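Plinon (grasp planning software)

Plinon is a software package for planning and carrying out grasps with industrial robot arms. It takes in depth and colour data from a fixed camera, proposes places where a gripper might close on an object, and passes the chosen motion to the arm's own controller. It is used mainly in bin picking, where items of mixed shape lie in a shared container. 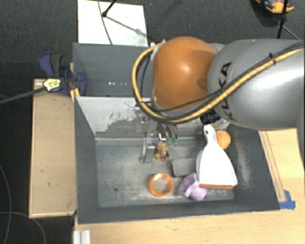

Overview

The package grew out of Juška, an older motion library that handled arm movement but had no means of perception. Plinon kept the Juška trajectory code and added a grasp predictor, a collision checker and a logging tool named Meton. The parts run as separate processes and exchange messages over a local network, so that any one of them can be restarted while the others continue.

Perception

The predictor works directly on camera data and does not need a model of each object. Household goods such as balls, rings and dustpans are common test items, as they differ greatly in size and outline. A dustpan offers a narrow handle and a broad, shallow pan, and the predictor usually scores the handle higher. Dark items lying on a grey bin floor are harder to separate from the background, and for these the software gives more weight to depth than to colour.

Calibration between camera and arm is held in a single file. It must be repeated whenever the camera, the bin or the table is moved.

Planning

For each attempt the planner draws 1000 candidate grasps and discards those outside the bin walls. The best 100 are tested for collision against a simple model of the arm, the gripper and the bin. Cables fixed along the outside of the arm are modelled as a thickened shell around each link, which reduces reach slightly near the corners. If no candidate passes, the planner can request a short push to shift the items before a new set is drawn.

A bin divided into compartments is described as several regions with a shared wall. The operator may assign one region for picking and another for placing, and may exchange the two once the first is judged to be clear.

Control

Motion commands are sent at a fixed rate through the Drunon interface, a thin layer that translates joint targets into the format expected by the arm. The interface supports arms with 6 joints or more. Speed is lowered in the last part of the approach, and the motion stops if the measured joint torque passes a set limit.

Logging

Meton stores the camera data, the chosen grasp and the result of every attempt. The reference log supplied with the package holds 2483 attempts and is used to check new versions of the predictor before release.

See also

Bin picking
Motion planning
Hand-eye calibration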